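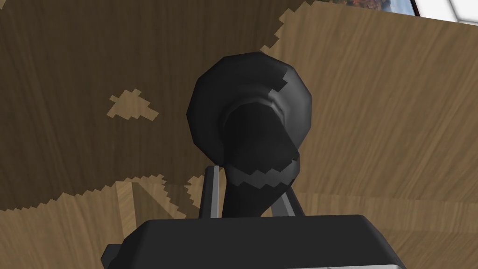

Robots and Chores: Your Questions

I run the help desk for Rutunar, a small shop that tries out home and workshop robots, and these land in my inbox all the time.

Can a robot do my housework yet?
Bits of it! Floors, sure. Picking up one thing and setting it down somewhere else, often, if the spot is clear and you're not in a hurry. A whole messy kitchen on its own? I wouldn't leave the house.

Why do you practice in simulation first?
It's cheap, and nothing gets smashed. We ran our Drutus arm through 3000 simulated tries at one pick-up job before we let it near a real counter (my counter, so I was glad of the wait).

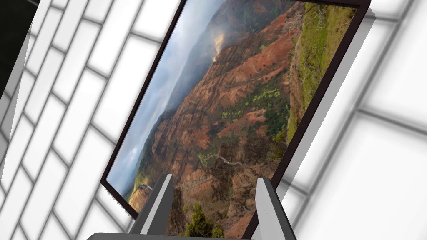 Odd angles are still where I see the most trouble. An arm that does fine with an object straight in front of it can get lost once its wrist is tipped over, so we throw in plenty of awkward starting poses and let it find its way back.

Is a shop floor easier than a home?
Usually, yes. At Gimbridge the parts show up in the same tray, facing the same way, and the arm gets through 200 of them before lunch. My sock drawer has never been that polite.

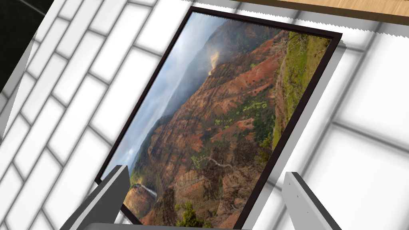
What should I ask before buying one?
Ask to see it do your chore, with your stuff, three times in a row. Then ask who comes out when it gets stuck, and what that visit costs. If the seller only has a video, I'd keep my money for now and check back in August, when we post our next round of tryouts.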